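Sep 1, 2018

Open day at the Hirkham pressing plant

The band has been together for nine years and has released things on cassette, on download card and, once, on the inside of a greeting card. We had never been on vinyl. So when Drestel, who press records out in Hirkham, put up a notice saying they would let the public in for an afternoon, three of us piled into the drummer's car and went to look at what we couldn't afford.

Hirkham is one long street with a tire shop at each end. The plant is behind the second tire shop. You park on gravel, you sign a form promising not to sue if you touch something hot, and you get a pair of foam earplugs and a sticker with your name on it. Mine said "Guest." I had given them my name.

Our guide was Fuad Birhane, who has been cutting and pressing records for longer than most of the group had been alive. He has a dry way of talking and a low opinion of bass players. Ours took it well. Fuad began in the cutting room, where a lacquer disc was on the lathe, and explained that if you put too much low end on the outer grooves the needle will try to leave the record. He looked at our bass player again when he said this.

After that came the plating tanks, which smell like a swimming pool where something has gone wrong, and then the presses themselves. There are three. A lump of warm vinyl goes in the middle, the labels go on top and underneath, the press comes down at 100 tons and up comes a record with a ragged skirt of extra plastic all the way around it. A knife takes the skirt off. The whole thing takes less time than our intro to "Cirkamitz," a song people have asked us to shorten.

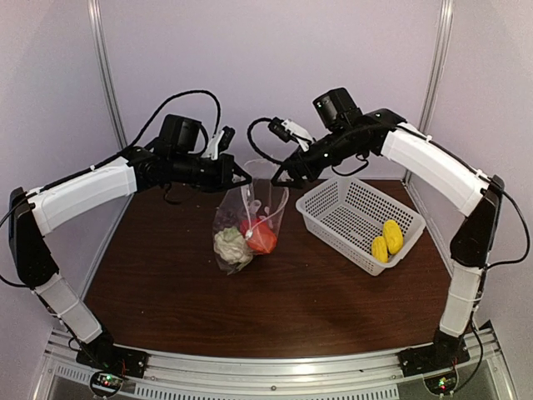
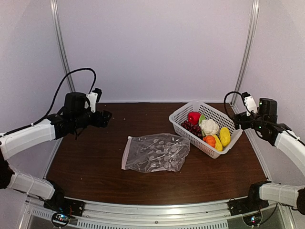

They gave us a test pressing to hear in the listening room, a carpeted box with one very good chair. The chair went to a man from a brass band who said he had a back. The record was the new one by Espiritu, a four-piece I had always thought of as fine, in the way that soup is fine. On those speakers they sounded enormous. There's a handclap on side two that I would have sworn was behind me. I have since played the same song at home on my own speakers and they are soup again, so draw your own conclusions about where the money should go.

Questions were taken over coffee. The brass band wanted to know if a march would skip. A teenager wanted to know about putting glitter in the vinyl and Fuad said yes, you can -- and then he described what it sounds like, which was mostly him hissing through his teeth. Our drummer asked about the smallest run they would do. The answer is 148 copies, a number so odd that somebody asked why. Fuad said it was two boxes, and moved on.

I did the math in the car. Our mailing list is 58 people, and that includes my aunt twice. If every one of them bought a copy, my aunt bought two and we each kept a few for our mothers, we would still be using the rest as placemats well into middle age. The singer pointed out that we sold about 20 cassettes at the August show. The drummer pointed out that we gave away most of those.

We have sent off for a quote anyway. "Cirkamitz" would have to go on side one, near the outside, where there's room for it, and Fuad has already told us to do something about the bass. The bass player says he'll think about it. He bought a slipmat on the way out.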